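Pilar Retamal keeps her ledgers in a drawer under the till, and she takes out the oldest one before I have asked anything. It has a green cover and the first entry is for a pair of brown lace-ups, resoled, collected late.

"My mother wrote that one," she says. "She couldn't spell 'instep' and I've never corrected it."

The shop is on Camero Street, between a bakery and what used to be a bank. Retamal has mended shoes there since she was 16, first after school and then full time. The shop has her mother's stitching machine, a finishing bench bought from a cobbler in Ledesma, and one chair for customers. I am told that people tend to sit in it longer than they need to.

Last year she repaired 856 pairs. She knows because she writes every job down by hand, and in November she adds them up. Heels are the most common job, then zips on boots, then full soles. Bags and belts go in a separate column at the back.

"People think the trade is finished," she says. "It got very thin. When I started there were four of us in this part of town and now it's me. But I'm busier than I was five years ago. Shoes cost more and wages haven't kept up, so people look at the heel and think again."

Trainers are the part of the work that has changed most. Her mother would not touch them. Retamal took her first pair as a favour to a neighbour and made a poor job of it, by her own account. The glue failed within a week.

"I gave him his money back and then I bought three old pairs from the market to practise on. You have to get all the old adhesive off. It's slow and it smells and you can't charge for the time it really takes."

How much can she charge? She shrugs and points to the list on the wall, which has been altered in biro. She puts prices up once a year and feels bad about it for a fortnight. Some regulars pay more than she asks. Others have argued over a shoelace.

At this point Josefina Navarrete comes in from the back room with two coffees. She joined as a trainee three years ago after leaving an office job at Munesau, and she now does most of the bags.

"I was answering emails about other emails," Navarrete says. "I brought in a handbag with a broken strap and asked Pilar if I could watch her fix it. She told me to hold the light."

The training was not formal. Navarrete spent her first months on heels alone, and she was not allowed near the stitching machine until the spring. She says her hands hurt all the time. They still do in cold weather.
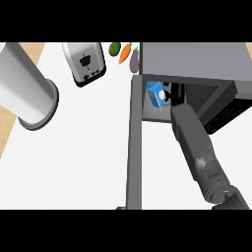 Retamal would like to take on a second trainee, but the rent is the difficulty. It went up again this year, and the landlord has not said what he plans to do with the building when the lease ends. She has looked at a unit further out, near the Zesus roundabout, which is cheaper and has parking. She does not think her customers would follow her there.

"Half of them walk. They drop the shoes off, they get their bread, they come back on Saturday. If I'm out by the roundabout they'll put the shoes in a cupboard and forget them."

Forgotten shoes are a sore point. There are 234 uncollected pairs on the shelves at the back, each with a paper ticket. The rule is that anything left for a year can be sold. She has never got round to enforcing it, though Navarrete has offered to do it for her.

"There's a pair of dance shoes from before my mother died," Retamal says. "I rang the number for years. I'm not selling those."

I ask whether she has thought about stopping. She says her knees have. She would like to work four days a week and let Navarrete run the counter on the fifth, and they are going to try that after the new year. Navarrete says she will believe it when she sees it.

A man comes in with a pair of walking boots in a carrier bag. Retamal turns one over, presses the sole with her thumb and tells him Thursday. Then she opens the newest ledger and writes him in.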